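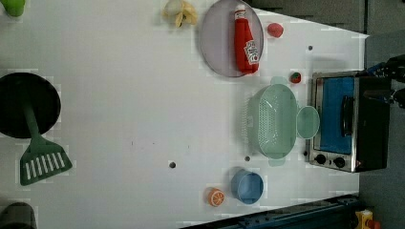 Lowri Owen asked me after the first release why the statements of the two smaller lists were put together under one label, and whether a person who wants to study only the Vater List can still separate them. In the old version it was not possible. Now it is, please see the column list_name. I thank her for the question and I have answered the rest of her letter in the section on labels.

Unholm Alliance Statements

Data card, second release

Summary

The collection contains 582 public statements made by the party lists in the town of Unholm before the last council election. All of them speak in some way about cooperation with another list: a common candidate, a division of the wards, a promise to vote together for the mayor, or a refusal of such things. From these statements 3000 sentences were selected and labeled by hand.

The language is English. A small number of statements were published in two languages, and in this case only the English text is kept.

Files

statements.csv has one row for each statement
sentences.csv has one row for each labeled sentence
wards.csv has ward names and the lists which stood there
labels.txt is the guide that the annotators used

Columns in sentences.csv

sentence_id
statement_id, the same as in statements.csv
list_name, the list that speaks
target_list, the list that is spoken about, empty if none is named
label
split, train or test

The split is 2000 sentences for train and 1000 for test. Sentences from one statement are always in the same split. If you make your own split, I advise you to keep this rule. Many lists repeat the same sentence two or three times in one statement with only small changes, and a model will then have seen the answer already.

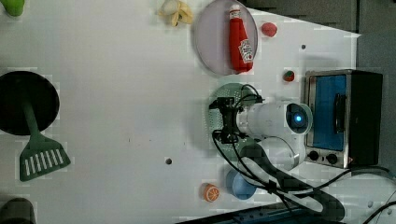
Photo: Bevan / CC BY 4.0

Labels

There are five labels: offer, accept, refuse, condition, other.

The most difficult is condition. A sentence such as "we will support their candidate in Bevan ward if they withdraw in Deltetti ward" is a condition and also an offer. The guide says that condition wins. In the first release the annotators did not always follow this, and a part of these sentences was corrected. The agreement between annotators is still lower for this label than for the others.

Refuse is used only when the list speaks for itself. When a list reports that another list has refused, the label is other. Lowri Owen considers this wrong, and I understand her reasons, but to change it would require reading everything again.

Known problems

The Vater List published most of its statements as scanned paper. The text was typed by hand and there may be typing mistakes.

Statements from Deltetti ward are too few. The candidates there spoke mostly at meetings, and no written record exists that I could find.

In wards.csv the ward Bevan had its borders changed before the election. The file uses the new borders. Older statements can mention streets which do not belong to the ward any more.

The names of private citizens were replaced by the letter X. The names of candidates were kept.

Changes from the first release

list_name added
duplicates removed from statements.csv
condition label corrected as described
empty rows at the end of wards.csv deleted

License and contact

The labels and the guide are under CC BY 4.0. The statements belong to the lists that wrote them. Corrections are welcome through the issues page, please include the sentence_id. I read the issues on Wednesday.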